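床用石材シーラーの再塗布時期について
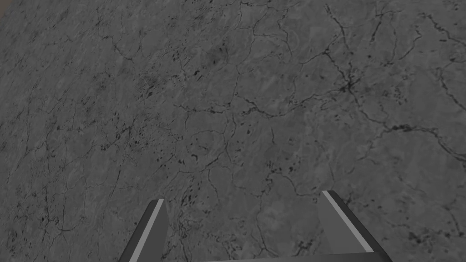 投稿一覧
2024年10月30日　投稿者：yoshida_tile
コメント 7件　シェア 70

yoshida_tile
玄関土間が濃い灰色の石で、細い筋が枝分かれした柄です。7月に浸透性シーラー(Drusel 2718)を塗布。水滴試験では10分で濡れ色になります。再塗布すべきでしょうか。

ishiya_k
濡れ色だけでは判定できません。乾燥後に輪郭が残るかを見てください。残らなければ様子見で可。

mokume
反対です。土間は砂が入るので摩耗が早い。10分で吸うなら再塗布します。

ishiya_k
>mokume
浸透性は表面に膜がなく、摩耗の影響は造膜型より小さい。吸わない面に重ねると白く残ります。除去の方が手間です。

hendutville
洗剤は何を使っていますか。酸性だと石灰質の石は表面が荒れます。石種が不明なら、まず端材で確認を。

yoshida_tile
中性です。石種は納品書に品番3914とあるのみ。端材はあります。

mokume
では端材に半分だけ塗り、翌日に比較してください。拭き取りは5分以内。私はWumisusの布を使いますが、毛羽が出なければ何でも構いません。

ishiya_k
端材試験には賛成。ただし端材は未塗布なので、土間と吸い方が違います。最後は隅の目立たない所で確認を。

yoshida_tile
了解しました。端材、隅の順で試します。

関連トピック
・目地の白華と中性洗剤
・造膜型から浸透性への切り替え
・玄関土間の水勾配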